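3.2 Work surface and surroundings
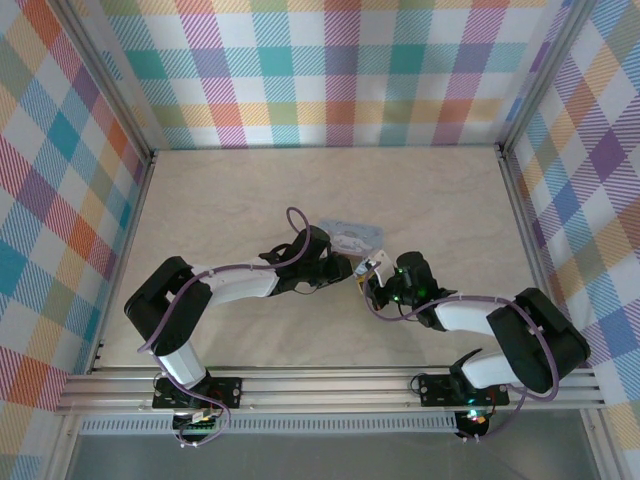

Figure 4. The packing station, with plaid walls on three sides and a flat translucent package lying near the center of the pale wooden floor panel.

The packing study used a single station at the Flimusville site. Its floor is a light beige plywood panel with a faint grain, bordered along the left side by an aluminum edge strip. Silver aluminum posts stand at the two back corners. The three walls carry a multicolored plaid. The back wall shows large white squares crossed by striped bands in teal, pink, purple, orange, yellow, green and light blue (Figure 4).

We chose the wall covering after a pilot in March, in which the same items were packed against plain gray walls. Raters who later scored the recordings had trouble telling whether a clear package had shifted between two moments. Against a large check, a change in position was easier to judge. The floor was left plain so that small printed items would stand out from it. We did not test a patterned floor.

3.3 Packages and inserts

All packages came from one supplier, Pranby, and were delivered flat. They were made of thin translucent plastic with a light tint. This material was of interest for two reasons. It slides easily on bare wood, and it tends to cling to itself along the opening, so that the two layers have to be parted before anything can go in. Packages with a crease across the opening were set aside before the trials, which left 308 for use.

The inserts were small and light. We used 147 paper items from the Dufour stationery range and 78 plastic ones from Rollora. Each insert was used more than once, and those with bent corners were withdrawn at the end of the session.

3.4 Procedure

At the start of each trial the package was placed flat near the center of the panel. A slight angle was allowed, as we wanted the starting positions to vary in the way they would on an ordinary packing table. The insert was then brought to the near side of the package. A trial ended when the insert was fully inside or when the time limit was reached.

We ran 400 trials in total. Trials in which the package left the panel were recorded as failures and were not repeated. The panel was wiped with a dry cloth between blocks. On Tuesday mornings it was also checked for raised grain, which had caught the edge of several packages during the pilot. One rough patch was sanded before the main trials began.

Room lighting was kept the same throughout. Glare on the plastic was noted by the raters on a separate sheet and is treated in Section 4.2.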